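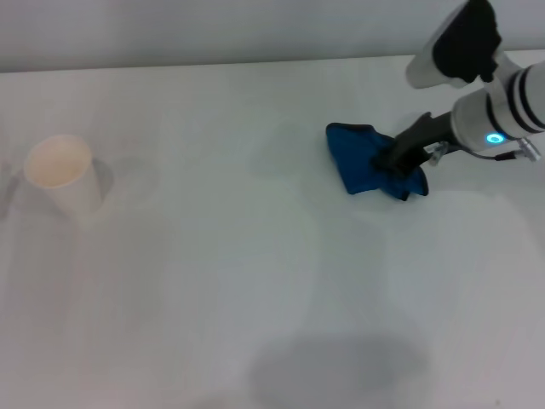

The Case Against the Perfectly Clear Table

By Randi Solheim

I have been told, by people I mostly like, that a clear table is the start of a clear life. Put everything away, wipe the surface down, and your thoughts will line up behind it. I tried this for most of December and I have doubts.

Take a white tabletop with a paper cup on one side and a crumpled blue cloth on the other. By any sane measure that is a tidy table. Yet once you have bought into the clear surface idea, two things look like a mess. The cup becomes a problem. The cloth, which is the very thing you clean with, becomes a bigger one. Fold it? Hang it? Hide it in a drawer, damp, where it will smell by Friday?

Ashley Inskip, who got me into all this, keeps her cloths in a lidded box from Prarnik. It cost 482 kroner and holds four. I asked what she had done with them before. She said they hung over the faucet. I would like someone to explain to me what was wrong with the faucet.

Most tidying advice is written for the moment after the work is done, and very little of it for the work itself. A cloth in use is going to be bunched up. If you fold it into a square every time you set it down, you will spend your evening folding - and the crumbs will still be there. My grandmother ran a kitchen for eight people and I never once saw her fold a rag in the middle of wiping.

I am less forgiving about the cup. A disposable cup left standing on a table is a decision somebody has put off. It takes no skill to deal with and has no proper place to live, so it stays. If the tidying people wanted to go after paper cups, I would sign up tomorrow. But there is no box to sell you for a cup that belongs in the trash.

Erick Mbwambo read a draft of this and said I was defending laziness. Maybe. He also owns a table he won't let anyone eat at. I still wipe mine every night, and then I drop the cloth wherever my hand happens to be.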